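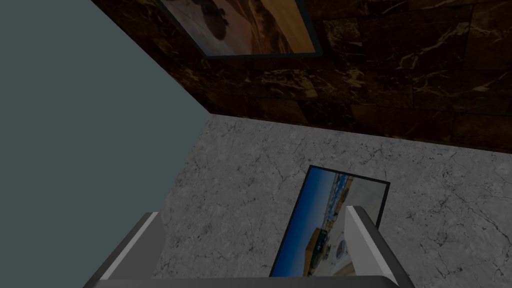 Spent the week on the grasp planner in Bruvumari, our sim stack. Short thread on what changed.

1/ Old planner sampled poses over the whole object. For thin flat things most of those samples put a finger through the floor, and we paid for the collision check every time.

2/ New one fits the support plane first and throws out anything below it before the checker runs. Planning time on flat objects went from 213 ms to 80.

3/ Floor textures are still a problem for the segmentation net. Veined marble gives it false edges, and a thin black picture frame lying on that floor gets split into pieces. Depth doesn't help much at that height.

4/ Graham Mottram suggested merging masks that share a plane. Works in 38 of our test rooms — fails in 13, mostly when a second framed picture hangs on a wall in view and gets matched to the first one.

5/ Wrist camera only for now. The overhead view comes back in September with the Dirkville release.

6/ Config change if you're on the branch: plane_first is now on by default. Old seeds won't reproduce.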